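Support > Simulation > Data collection
Search tickets
Search all tickets Advanced

Ticket 3129: Jagged shadows in wrist view, countertop tasks
Status: open
Project: Illine
Assigned to: Lambros Fragkou

Reported by Somboon team. Since the August renderer update, episodes recorded in the marble countertop set have stair-stepped shadow edges in the wrist view. Older episodes from the same set have smooth ones. We don't want to mix the two in one training batch until we know what changed.

Steps so far:
1. Restarted the Dokex render node. No change.
2. Cleared the texture cache. No change.
3. Replayed episode 558 with the old light settings. Shadows still stepped.

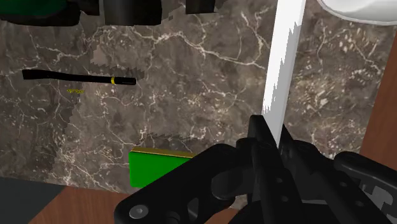
Shadow map size was my first guess. The update notes say the default was lowered to save memory, and our scene file never sets its own value. It affects more than the counter. The shadow above the green block has teeth along its upper edge, and the line between the white and gray on the bar in the gripper is just as rough. The grasp labels come from the simulator state, so those should be fine. Only the images are in question.

Lambros, 2:40 pm: Set the map size by hand in the scene file and replayed 19 episodes. Edges are much better on the counter. Thin objects held near the fingers still show small steps. Will try a lower shadow bias next.

Lambros, 4:15 pm: Lower bias brought in dark speckles on the stone. Put it back. Tightened the light's range to the counter instead and that took care of most of the steps.

Skidell side asked if we have to collect again. No. The joint logs are good, so we can re-render from them. 73 episodes are queued for tonight. Please keep new countertop recordings out of the training folder until this ticket is closed.

We use cookies to keep you signed in. Accept Manage settings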